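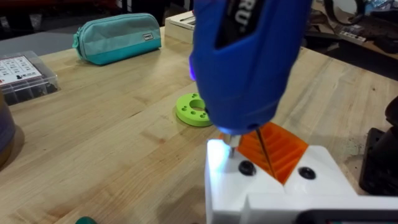

Week 3: Screws into printed plastic

Handout to go with the afternoon session. Mariama Agbeko wrote the first version of these notes and I've been scribbling on them ever since, so if the tone wobbles halfway down the page, that's where I took over.

Last week we talked about why you'd bother making a fixture at all. This week we're fastening one together, and I want you to slow down. Most of the broken parts in my drawer (there are 34 in there, I tipped them out in December and had a look) were broken by a screwdriver, in the last half turn!

Counterbores first. A counterbore is the wider, flat-bottomed hole that lets a screw head sit down into the part. Print one a touch wider than the head. If it's too tight the head scrapes its way in, you feel resistance, you think the screw is home and it isn't. I've done this more often than I'd like to admit to a room full of students.

Then the V. We use V-shaped channels such a lot on this course because a part dropped into a V finds its own middle. You don't have to measure, you just push it down and it settles. It does need clean faces though, so scrape off any stringy bits before you put anything in it. Ribbed parts are the worst for this, they collect fluff between the ridges and then rock about. An old toothbrush is lovely for it.

Driving the screw

Start every screw by hand, two or three turns, before you go anywhere near the cordless. Turn it backwards first until you feel a little click as it drops into the thread that's already there, then forwards. Afia Kpodo taught me that and I've hardly cross-threaded one since.

Put the bit in the screw head before you press the trigger. It sounds daft to write down, but a bit that lands beside the head will happily chew a hole in the plastic, and white plastic shows everything. Get your eye down level with the work and look. If your driver has a work light, tilt your head a bit, as the glare off a pale part can hide the very edge you're aiming for.

Lowest speed, lowest clutch setting, and go up one notch at a time. With a pair of screws, nip the first, nip the second, then go back and finish both.

For next time: bring your Clolbridge block with both screws fitted, and a few lines on which clutch setting you ended up using. Spare screws are in the Pronis tin by the door. Please put the lid back on.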